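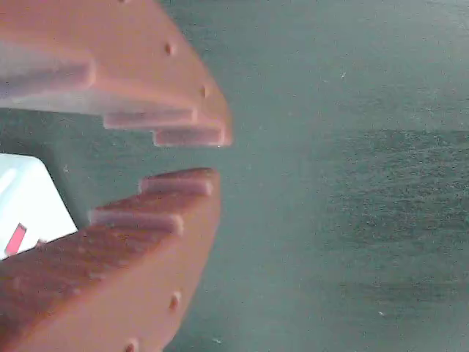
March, 4:15 pm, Plotside bench

Okay, bench day at last! I've been putting off the cleanup since we got the Vollbridge order out, and I couldn't find my good calipers this morning, so that settled it. Everything came off the top, got wiped, and went back by drawer (screws left, tape and labels right, odd bits in the Enik tub until somebody claims them).

The big job was the fastener drawers. I put the whole lot through the counting scale and got 2,406 pieces, which is way more M3 than we'll use this year, so please, no more M3 on the Daher order! We're down to 47 of the long M4s though, and those I do want. I've put 130 on the list, and a new roll of the wide masking tape while I was at it.

The short drawer still sticks. I rubbed candle wax on the runners and it's better, but you have to lift a little as you pull. Could be the back screw again, I'll look when I have the thing empty.

Calipers were in the tape drawer, by the way, under the label rolls. I've moved them to drawer 4 and I'd love it if they lived there from now on.

Left to do:
relabel the right-hand drawers
dump the dried-up glue
ask Daher if they take back unopened bags of M3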